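Closing the Household Accounts for the Year
01/05/2020
9 comments | 36 shares

The annual review of this household's accounts has been completed. Spending on the Gritley house came to $1,099 more than planned, owing chiefly to the boiler repair in March. The Wastine savings account was drawn on once, for $600, and the sum has been paid back in full.

Two changes take effect this month. Grocery spending will be recorded weekly in Gristik, replacing the paper ledger. Subscriptions not used in the past year will be canceled.

Readers who wrote to ask for the blank budget sheet will receive it by email.
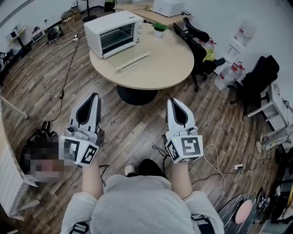
The sheet covers fixed bills only. A second one, for travel and gifts, is being prepared and will be posted when it is ready.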